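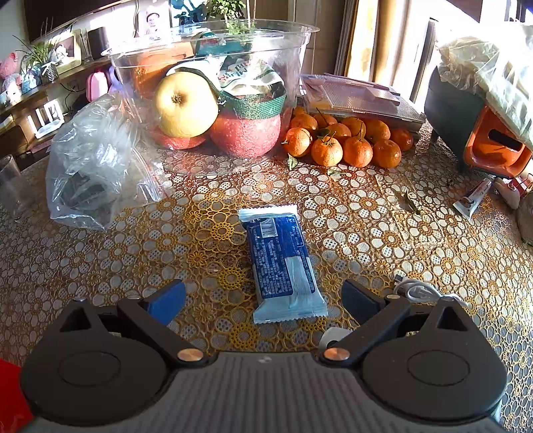
The Rakier Guidelines, known in full as the Rakier Guidelines for Handheld Gripper Recording in Homes, are a set of good-practice rules for people who gather manipulation data with a hand-held gripper in lived-in rooms. They were drawn up in Nastavport under the editorship of Tahsin Khondokar, and the current edition is dated May 1, 2023. Though they have no legal force, they are used by a fair number of small labs and student groups, many of whom first meet them as a stapled handout on a new operator's first morning.

Background

Earlier rules in the field were mostly written for workbenches, where the table is bare and the objects come out of a numbered bin. The Jurnmont workshop, held in February of the previous year, brought together people who had been recording in kitchens and dining rooms instead, and who had found that the bench rules left them with a good many unanswered questions. Should the family's papers be cleared away first? Is a patterned tablecloth a nuisance or a blessing? Who decides whether the fruit may be squeezed? Khondokar's first draft grew out of the notes from that meeting, and a certain friendly, kitchen-table tone has stayed with the text ever since.

Contents

The guidelines are divided into 5 parts, covering consent, the room, the objects, the gripper, and the keeping of records.

The part on consent is the longest. Everyone living in the home is to be told what the camera takes in, and told again if the work moves to another room. Family photographs, mail and screens get a section to themselves: the household chooses whether they stay, are turned to the wall, or are masked later on, and the operator is asked not to press for one answer or another.

On the room, the advice is to leave things much as they are. Tablecloths, potted plants, drinking glasses and the ordinary clutter of a table are all welcome, and sunlight from a window is allowed so long as the operator notes it. Loose cables within reach of the fingers should be moved or taped down, and glassware is to be kept out of the path of the hand unless it is the thing being picked up.

The part on objects sorts household goods by how they take a grip. Wrapped snacks are to be held across the body of the packet, clear of the crimped ends, and replaced once the wrapper splits. Soft fruit is handled last in a session, with the fingers closed slowly, and anything the household means to eat is washed afterward. Mandarins with their leaves still on are mentioned by name, the leaves being apt to come away and stick to a finger pad.

Gripper checks are brief. Pads are wiped between food and other items, the pivot screws are looked over every 300 grasps, and pads are changed at 2000 or sooner if they have gone shiny. A shorter interval of 1000 applies to sticky or oily goods.

Use and criticism

The best-known adaptation is the Khan supplement, which adds a page on homes with small children and asks for a rest break whenever the operator changes hands. Some readers have found the rules on masking too loose, since they leave the timing to each group. Others have grumbled, in a good-natured way, that the record sheet takes longer to fill in than a short session takes to run. A simpler sheet has been promised for the next edition, and until then groups may use their own, provided the consent entries are kept in full.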